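Small Parts Storage: New Arrangements for the Dundier Workroom

April 16, 2020

Members of the Zermont Centre are advised that the storage of small parts and loose items in the Dundier workroom will be reorganised over the coming weeks. The work follows a review of the room by Ans Dijkstra, who oversees shared facilities, and brings the workroom into line with the practice already adopted at the Sonent site.

Small items will in future be kept in perforated boxes. The older closed tins made it difficult to see what had been put away, and many were returned to the shelf with mixed contents. A total of 15 boxes has been ordered from Van Rooij, and 13 have been delivered. The remaining 2 are expected in June and will be set aside for the lower shelf.
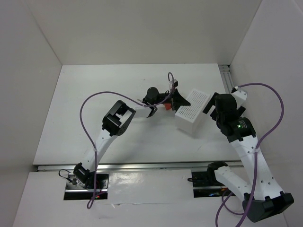
A white perforated box on the work surface, Dundier workroom.

Members are asked to observe the following when using the new boxes. Each box is to hold one type of item only. Items taken out for use should be placed back in the same box at the end of the session, and the work surface left clear for the next booking. Boxes are not to be stacked more than two high, and labels belong on the short side, facing outward. Liquids, adhesives and anything with a sharp point remain in the grey cabinet beside the door.

The white work surfaces mark easily. Cutting and scoring should be done on a mat, and heavier objects should be lifted into place – not slid. A soft cloth and mild soap are suitable for cleaning; abrasive pads are not to be used.

Items currently in the old tins will be sorted by Thijs Willems. Members who recognise their own belongings among them have 14 days from the date of this notice to claim them at the front counter. Unclaimed items will be added to the common stock.

Requests for additional boxes, or for a change in the labelling of an existing one, may be submitted in writing to Ans Dijkstra. Please include the shelf number and the colour of the current label.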